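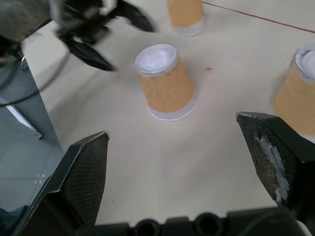 On Mar 5, 2019, Yeshi Asfaw wrote:

> Hi everyone. Question for the people who've been setting longer than I have. I'm doing the current affairs round for the Gendstead night in April and I'm stuck on how fresh it should be. Last time I wrote mine the night before and half the room hadn't seen the news, so the scores were dreadful and people grumbled at the bar. The time before that I wrote it three weeks ahead and one of the answers had resigned by the time I read it out. Is there a happy medium? And does anyone have a rule for appointments? I seem to end up with a lot of "who is the new head of" and I'm getting bored of them myself.
>
> Also, is the shared bank safe to pull from? I opened the current affairs folder and some of it looked ancient.
>
> Yeshi

Hi Yeshi, and hello to the rest of you who have gone very quiet over summer.

Short answer on the bank: no, please don't pull from that folder yet! I've been going through it and it's a bit of a horror show. There are 2,000 questions in the whole bank and most of the history and geography is fine, give or take a river that somebody spelled three ways. Current affairs is where it falls apart. I've flagged 179 so far as stale or wrong, and I haven't got to the sport. Prime ministers who've moved on, "the most recent winner" of things that have been held several times since, two different answers for the same award depending on whether the setter meant the year it was for or the year they handed it out. That last one is my favourite kind of argument to watch and my least favourite to be in the middle of.

So on timing. I lock my round ten days out, then I read the whole thing again on the afternoon of the night with a cuppa and my phone and check every single answer. Ten days gives the news time to settle. If something has happened in that gap I swap the question, and I always write a few spares so I'm not making one up in the car park. I've done it in the car park. It was a question about a by-election and I got the electorate wrong and the table by the door let me know for the rest of the season.

The bigger thing for me though (and I know Hà disagrees with me, she's said so on here plenty of times) is that current affairs doesn't have to mean this week. I think of it as anything from the past year that a person who half listens to the radio might have picked up. The half listening is the important bit. If you only know it from reading an appointments notice, it's a rotten question, because the people who get it right don't feel clever and the people who get it wrong don't feel like they nearly had it. Nearly having it is the whole fun of a pub quiz! You want a table of six adults leaning in and hissing at each other.

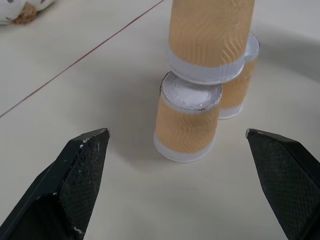
Baldur Bergmann

Right, sorry, hit send with half of it still in drafts. Carrying on from above.

Appointments. I used to write loads of them, mainly out of laziness. You open the news, there's a name and a job, bang, question. My rule these days is no more than one in a round, and only if there's another way in. So put something in the wording that helps: where they grew up, what they did before, the odd thing they said at the press conference. Then the table that doesn't know the name cold can work towards it. Same with reports. Nobody in Domora has read the report. If the report found something surprising, ask about the surprising thing and mention the report in passing.

Same goes for numbers. Interest rates, percentages, how many basis points of whatever. I'd keep away from exact figures unless you're marking closest-wins, and if you are marking closest-wins please say so BEFORE you read the question. We had a very sour tiebreak at Domora over that and I still get looks at the chemist.

Dates in the wording is the other one I'm going to bang on about. Please, everyone, not only Yeshi, put the year in the question. Don't write "recently". Don't write "this year" or "the current" or "last month". If you'd written the year in, most of those 179 would still be usable as straight general knowledge, and I wouldn't be spending my evenings with a spreadsheet while the dog sighs at me. A question about who won something in a named year is good forever. A question about who "recently" won is good until the next one, and then it sits in the bank like a prawn behind the radiator.

I'd also like us to start putting a source next to each answer. It doesn't need to be fancy, the name of the paper and the day you read it would do me. When someone challenges on the night (and someone will, it'll be the fellow in the cycling jacket) it's lovely to be able to say where you got it and move along. I don't mind being wrong nearly as much as I mind not knowing whether I'm wrong.

A word about Dradina, as a couple of people asked me off-list. I've moved the bank into it and I like it a lot more than the old document. You can tag a question with an expiry, so when you add something that will go off, give it a date and it drops out of the pool by itself. The search is a bit thick, it won't find anything with an apostrophe in it, and it logs you out if you go and make a sandwich. But it does keep a record of which night a question was used, so we won't get Gendstead and Domora running the same round a fortnight apart again. If you haven't got a login, write to me off-list and I'll set one up. Please don't reply all with your passwords. You know who you are.

Now the actual round, Yeshi. The Gendstead night is 40 questions all up, so yours is one of the four tens. I'd aim for something like nine that most tables have a fair go at and one stinker for the regulars. Mix the fields around: a bit of politics, a bit of sport, something from the arts, a death or an anniversary if you can do it kindly, one local. The local one matters more than you'd think. They're a proud lot over there, and if you can get in something about the bakery or the bridge closure they'll forgive you anything. Put an easy one first so everyone has something on the sheet, and don't put the stinker last, put it at six or seven. If the hardest one comes last, the whole room goes into the break feeling glum and it's the bar staff who cop it.

Read them aloud at home as well. I can't say this enough. Something that looks perfectly clear typed out turns to porridge when you're saying it into a crackly microphone over a fridge. Anything with a bracket in it, break into two sentences. Foreign names, look up how they're said and write it out phonetically on your sheet, and if you're still not sure ask on here, there's usually somebody who knows. Hà sorted me out with three names last season that I would have butchered.

And don't be put off by the grumbling at the bar. They grumble at everyone. I've had tables complain that a round was too easy and too hard on the same night, and both tables came back the next month.

If you want a second pair of eyes, send me the draft once it's locked and I'll sit it cold, no phone, and tell you which ones I hissed at my partner over. I'm useless on anything to do with pop music after I turned thirty so you'll need someone else for those.

Sport folder next for me. If anyone fancies taking the cricket off my hands, please, please say so.

Cheers
Baldur 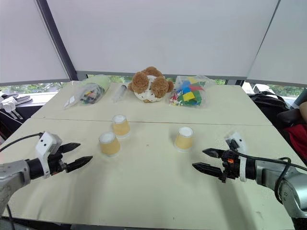
Paper cups upside down on the table, toys and plastic bags along the far edge

P.S. For anyone who keeps their own questions at home and hasn't sent them in: I'm happy to take them in any state, typed, handwritten, on the back of a raffle sheet, whatever. Just scribble the year next to anything that's likely to date and I'll do the rest when I get a clear evening.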